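Gutier 暮らしの道具店
ホーム > 収納 > かご・バスケット > Trurska 丸筒の編みかご

Trurska 丸筒の編みかご(S・M・L)
在庫:Mあり/Lあり/Sは残りわずか
ギフト包装:M・Sのみ可

店の奥の棚を片づけていて、ふと気がついたんですけど、うちの店でいちばん長く場所を取っているのって、このかごなんですよね。売れ残っているという意味じゃないですよ(そこは大丈夫です、おかげさまで!)。売り場にも並べているし、レジの横ではショップ袋を入れているし、二階のわたしの部屋でも使っているしで、どこを向いても目に入るんです。それなのに商品ページの文章が、仕入れたときに慌てて書いた「丸い筒のかごです。便利です。」のままになっていて、常連さんに「あれはちょっとひどい」と言われてしまいました。おっしゃるとおりです。なので、今回ちゃんと書き直します。長いです。お茶でも淹れてから読んでください。

どんなかごか

形はまっすぐな筒です。上に向かって広がったり、底がすぼまったりしていません。最初に見たときは正直、もう少し愛嬌があってもいいのにな、と思いました。持ち手に革がついているとか、縁がくるんと巻いてあるとか、そういう飾りがない。でも部屋に置いてみたら、その素っ気なさがよくて。壁に寄せたときに余計なすき間ができにくいし、隣に別のかごや箱を並べても収まりがいいんです。

外側は格子のように編んであって、色は薄めの茶色、タン色と呼ばれるあたりの色です。ベージュというには少し濃くて、キャメルというには少し薄い。写真だと画面によって赤っぽく出たり黄色っぽく出たりするみたいで、「思ったより落ち着いた色でした」という感想をよくいただきます。内側は暗く見えるので、中に入れたものが目立ちません。わたしはここがすごく好きです。延長コードとか、畳み方の雑なブランケットとか、人に見せたくないものを放り込んでも、のぞき込まれないかぎり平和です。

サイズは3種類あります。Lは高さが63センチで、丸めたヨガマットを立てて入れても、頭が少し出るくらいで安定してくれます。Mはソファの横に置いて雑誌や毛布を入れるのにちょうどいい大きさ、Sは洗面所のタオルや、机の下の細々したもの用です。細かい寸法はページの下のほうに載せようと思ったんですが、編みものなのでひとつずつ微妙に違うんですよね。棚にぴったり入れたい方は、先にお問い合わせください。そのとき店にある現物を測って、お返事します。

出会いの話(読み飛ばしていただいて大丈夫です)

このかごを教えてくれたのは、In-ho Cheonさんです。うちの店の内装をやってくれた人で、図面を引くのも釘を打つのも自分でやります。棚の打ち合わせに来てもらったときに、工具を入れてきたのがこのかごのMだったんです。

「それ、工具箱じゃないですよね」
「違いますね。でも入ります」

この会話だけで欲しくなってしまって、打ち合わせの後半はほとんどかごの話をしていました。棚の奥行きを決めそこねて、あとで電話で決めたくらいです。Cheonさんに取り扱い元を聞いて、Trurskaに問い合わせて、最初はMだけ入れました。1月の、店がいちばん暇な時期です。よりによってそんな月に新しいものを仕入れるなんてと自分でも思ったんですが、寒いとみなさん家の中を片づけたくなるのか、思ったよりずっと早くなくなりました。そのあとLとSも扱うようになって、これまでにお届けした数は220個を超えています。小さな店としては、かなりがんばった数字です!

床に置いて使うということ

かごって、棚に載せる人と床に置く人に分かれますよね。わたしは断然、床派です。棚に載せるとどうしても「しまう」感じになってしまって、出し入れがおっくうになる。床にあれば、歩きながらぽいっと入れられます。

ただ床に置くなら、床との相性は考えたほうがいいです。つるっとした床だと、空っぽのときに足が当たっただけで動きます。軽いかごなので、これは仕方ないです。筒の形なので、横に倒れると転がることもあります。うちの二階では、底に古いタオルを一枚畳んで敷いています。それだけでずいぶん落ち着きます。中身がある程度入っていれば気になりませんが、洗濯物を出したあとなんかの、空になった瞬間が危ないんですよね。夜中に蹴飛ばして、そのまま廊下の奥まで追いかけたことがあります。

反対に、わざと横に倒して使うのもありです。口をこちらに向けて寝かせておくと、奥のほうまで手が届くし、スリッパの一時置き場なんかにすると具合がいい。お客さまで、倒したかごを猫に取られたという方もいました。返品のご相談かと思って身構えたら、もうひとつ欲しいというご注文でした。猫とは分けて使うそうです。

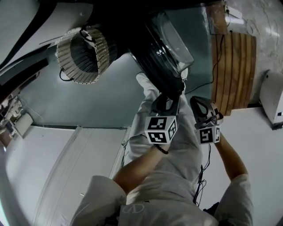 わたしが模様替えをするときは、だいたいかごの置き場所から決めます。家具って一度置くと動かすのが大変で、ベッドもソファも結局いつもの場所に戻ってしまうんですけど、かごは片手で持てるから、何度でもやり直せる。窓際に置いてみて、なんか違うなと思って、扉の横に移して、そこも違って、結局ソファの脇に戻ってくる。そんなことをしているだけで午後が終わります。部屋はほとんど変わっていないのに、気分だけはすっかり新しくなっているので、お得な遊びだと思っています。

青みのあるグレーの床に、このかごの色はよく合います。冷たい色の上に温かい色が乗るからでしょうね、輪郭がくっきりして見えるんです。明るい木の床だと溶け込む感じになって、これはこれで好きなんですが、主役にしたいなら床は寒色寄りのほうが楽しいと思います。ラグを敷く方は、グレーか、くすんだ青を選んでみてください。生成りのラグだと、ちょっとぼんやりします(わたしの好みの話です、すみません)。

縦の線と格子の相性

かごと一緒にご相談が多いのが、木のすのこ状のパネルです。うちではBriscombeの縦格子パネルを扱っていて、壁に立てかけたり、配線の前に置いて目隠しにしたりするものなんですが、この縦の線と、かごの格子の編み目が並ぶと、なんだかいい感じに見えるんですよ。両方とも茶色の仲間で、でも模様の細かさが違うから、うるさくならない。編み目の細かいほうを手前、線の太いほうを奥にすると奥行きが出ます、とCheonさんに教わりました。さすがだなと思って店でもやってみたら、その並びのまま両方買っていってくださった方がいて、展示が一気に寂しくなりました。

パネルを立てかけて使うときは、倒れないように必ず固定してください。これは本当にお願いします。かごを前に置いて支えにしている写真を送ってくださった方がいて、見た目はとても素敵だったんですけど、かごは支えになりません。空だったらなおさらです。小さいお子さんや動物がいるお宅では、壁に留めるか、寝かせて使うかにしてください。

黒いものとの組み合わせも、おすすめしておきたいです。扇風機とか、暖房とか、スピーカーとか、家の中には黒くて存在感のある道具がけっこうありますよね。隠そうとすると余計に目立つので、隣に編みかごを置いてしまうんです。かたい黒と編み地が並ぶと、黒いほうの角がとれるというか、家電売り場っぽさが薄れます。ただし暖房器具のすぐそばは避けてください。熱の出るものからは、それぞれの取扱説明書に書いてある距離をきちんと空けてくださいね。燃えるものを近づけないというのは、かごにかぎらず、冬の大原則です。

わたしの使い方を部屋ごとに

二階の部屋では、Lにブランケットと、冬のあいだだけ出す厚手の靴下を入れています。靴下は底に沈んでしまって毎回捜索になるので、Bouazzaの巾着袋にまとめてから入れるようになりました。巾着袋は別のページで売っていますが、もちろんお手持ちの袋で十分です。スーパーの袋だと内側でガサガサいって、夜に靴下を出すたび家族が起きるので、布がいいです。

洗面所はSです。丸めたタオルを立てて詰めると、ホテルみたいになります。なるんですけど、家族が下のほうから引き抜くので、いつも途中から崩れています。湿気のこもる場所なので、使いかけの濡れたタオルは入れません。あと、換気扇を回しているときに口を開けたまましばらく置いて、風を通すようにしています。編んであるぶん空気は通るほうですが、油断するとにおいが移るんですよね。一度、うっかり湿ったままの水着を入れっぱなしにして、かごごとベランダで反省会をしました。

店ではMをレジの横に置いて、畳んだショップ袋を入れています。これがいちばん過酷な使い方かもしれません。一日に何度も手を突っ込むし、忙しいと上に伝票を載せたりもするし。縁のところが最初に傷むだろうなと思っていたんですが、今のところ少し色が濃くなったくらいです。その色の変わり方がまたいいんですよ。新品を隣に並べると、レジ横のほうが先輩の顔をしています。

それから玄関。玄関に置くなら、わたしはMをすすめています。Lだと靴を履くときに邪魔になるし、Sだと帽子と手袋を入れたら終わりです。Mなら、折りたたみ傘とエコバッグと犬の散歩道具くらいは入ります。普通の長い傘を挿すのはやめておいてください。水がたまるし、先のとがったところで底を傷めます。傘立てじゃないんですか、というお問い合わせをけっこういただくんですが、傘立てじゃないんです。

コードやケーブルを入れる方へ

最近多いのが、配線まわりの収納に使いたいというご相談です。充電器、延長コード、なんだかわからないけど捨てられない黒い線。わたしの家にもあります。あれを引き出しに入れると、次に開けたときには全部がひとつの生き物になっているので、かごに立てて入れるのは理にかなっていると思います。

コツは、輪にして、面ファスナーの帯で留めてから入れること。縛りかたは適当でかまいませんが、ひとつずつ留めるのは守ったほうがいいです。留めずに入れると、一本引っぱったときに全部ついてきます。わたしは帯に、何の線なのかを書いた紙をはさんでいます。「たぶんプリンター」と書いてあるものもあります。

電源タップを通電したまま中に入れるのは、お断りしています。お断りというのも変ですが、そういう使い方は想定していませんので、店としておすすめできません。熱がこもると危ないです。使っていない線をしまう場所として使ってください。縁から線が少し垂れているくらいは、生活しているんだからいいんじゃないかなと、わたしは思っています。ただ、足を引っかけるような長さのときは中に戻しましょう。

お手入れ

普段は乾いた布か、やわらかいブラシで十分です。編み目のあいだにほこりがたまるので、掃除機のブラシノズルで軽くなでるのもいいです。強く吸うと編み目が引っぱられるので、いちばん弱い設定で。わたしは使い古しの化粧ブラシを使っています。あれは優秀ですよ、細いところまで入るし、なんだか丁寧な暮らしをしている気分になれるし。

汚れがついたときは、固く絞った布で拭いて、そのあと風通しのいい日陰で乾かしてください。丸洗いはしないでください。直射日光に長く当てると色が変わりますし、ぱりっとしすぎて縁が割れやすくなることもあるので、乾かすときも日陰です。早く乾かしたくてドライヤーを当てたくなる気持ちは本当によくわかるんですが、我慢してください。

形がゆがんでしまったときは、中に丸めたバスタオルを詰めて、ひと晩置いておくとだいぶ戻ります。届いたときに少しつぶれている場合も、これで落ち着くことがほとんどです。それでも気になるようでしたら、遠慮なく連絡してください。写真を一枚つけていただけると話が早いです。

お届けしてから6か月のあいだは、普通に使っていて編み目がほどけてきた場合、店でお直しか交換をしています。端がぴょこんと出てきた程度なら、内側に押し込んでおけば大丈夫です。引っぱらないでくださいね! セーターの糸と同じで、引っぱったらいいことはひとつもありません。はさみで切るのも、どこの端なのか確かめてからにしてください。わからなかったら、切る前に電話をください。電話口で一緒に悩みます。

合わないかもしれない方

なんでも入りますと言いたいところなんですが、合わない使い方もあります。まず重いもの。本をぎっしり詰めるのはやめたほうがいいです。雑誌を何冊か立てるのは平気ですけど、全集みたいなものを入れて持ち上げると、底より先に縁がつらそうな顔をします。運ぶときは、重くなくても底に手を添えてください。

それから、引っかかりやすいものもあまり向きません。繊細なニットやストッキングをそのまま入れると、編み目に引っかかることがあります。洗濯物入れにしたいという方には、内側に布の袋をかぶせるのをおすすめしています。手持ちの枕カバーがMにわりと合うと教えてくださったお客さまがいて、わたしも真似しました。口のところを外に折り返すと見た目もかわいいです。

あと、ふたはありません。これは本当によく聞かれるので、太字で書きたいくらいです。ふたはないんです。Trurskaにも何度か聞いてみたんですが、今のところ作る予定はないとのことでした。上に丸いお盆を載せて使っている方がいて、ちょっとした台みたいで素敵だったんですけど、飲みものは載せないほうがいいと思います。お盆が滑ったときのことを考えると、胃がきゅっとします。

お部屋を全部白で統一したい方にも、もしかしたら合わないかもしれません。白い部屋に置くと、かごだけがものすごく目立ちます。それがよくて買う方もいるので、好き好きなんですけどね。迷ったら、家にある茶色い紙袋を置きたい場所に置いてみて、しばらく暮らしてみてください。紙袋が邪魔に感じるなら、たぶんかごも邪魔です。いい感じだなと思ったら、注文ボタンを押しにまた来てください。

サイズ選びで迷ったら

いちばん多い迷い方は、LとMのあいだです。わたしの答えはだいたい決まっていて、入れるものがもう決まっている方はM、決まっていない方はLです。決まっていないということは、たぶんこれから増えるんです。わたしがそうでした。Mを買って、ひと月もたたないうちに毛布があふれて、Lを自分の店から買いました(店員割引はありません。わたしの店なので)。

SとMで迷っている方は、置く場所で決めるといいです。棚の中や机の上ならS、床ならMです。Sを床に置くと、ぽつんとして、誰かが置き忘れたみたいに見えるんですよね。小さい観葉植物の鉢カバーとしてならSもかわいいですが、水受けの皿は必ず入れてください。直接水がしみると傷みます。

重ねてしまえるのか、というのもよく聞かれます。LにMを入れて、MにSを入れて、という入れ子はできます。ただ、まっすぐな筒なので、抜くときに少し空気が抜けにくくて、かごと格闘することになるかもしれません。ゆっくり回しながら引き上げると抜けます。ご自宅まで遠い方が大小そろえて注文してくださったときは、わたしも入れ子にしてお送りしています。箱を開けたとき、ひとつしか入ってないと思って焦らないでくださいね。中をのぞいてください。

配送と包装

S・Mは通常の宅配便、Lは大きめの箱になるので、送料が少しだけ上がります。金額はカートの画面で、ご住所を入れると出てきます。午後2時……と書こうとして、前に間に合わなくて怒られたのを思い出しました。お昼までのご注文はできるだけその日に出します、くらいの気持ちでいてください。

梱包には、きれいな段ボールを再利用することがあります。新品の箱をご希望でしたら備考欄に書いてください。贈りものの場合は必ず新しい箱を使っています。LはリボンをかけるとM以上に可愛いと思うんですが、包装紙が足りないのと、わたしの腕が足りないのとで、お受けしていません。リボンだけ同封することはできます。結んだところを見たいので、よかったら写真を送ってください。

お店で見る

通販のほかに、店頭でもご覧いただけます。LもMもSも、入って左の壁沿いに出しています。中に手を入れても、持ち上げても、倒して転がしてみても大丈夫です。手持ちのヨガマットを持ってきて、入るかどうか試していった方もいました。大歓迎です。お車の方は、店の前が狭いので、荷物の積み込みのときだけ停めてください。

編み目の詰まり具合や色の濃さはひとつずつ違うので、店頭では気に入ったものを選んでいただけます。通販の場合は「濃いめ希望」「薄め希望」と備考に書いてくだされば、そのときある中から探します。「いちばん元気そうなもの」と書いてくださった方もいて、倉庫でずいぶん悩みました。いちばん手前にいた、背筋の伸びた子をお送りしました。

一緒に見られている商品
Briscombe 縦格子パネル
Bouazza 巾着袋(大・小)
Trurska 丸筒の編みかご用 中敷きフェルト(入荷待ち)

ご購入の前に
・手仕事の品のため、サイズ、色、編み目に個体差があります。
・火気、熱を出す器具の近くでは使わないでください。
・お子さまが中に入って遊ぶことのないよう、ご注意ください。
・未使用品の返品は、到着後お早めにご連絡ください。

中敷きフェルトの入荷は、わかりしだいこのページでお知らせします。それまでは古いタオルでがんばりましょう。わたしもそうしています。

ページの先頭へ戻る
Gutier 暮らしの道具店 お問い合わせ 特定商取引法に基づく表記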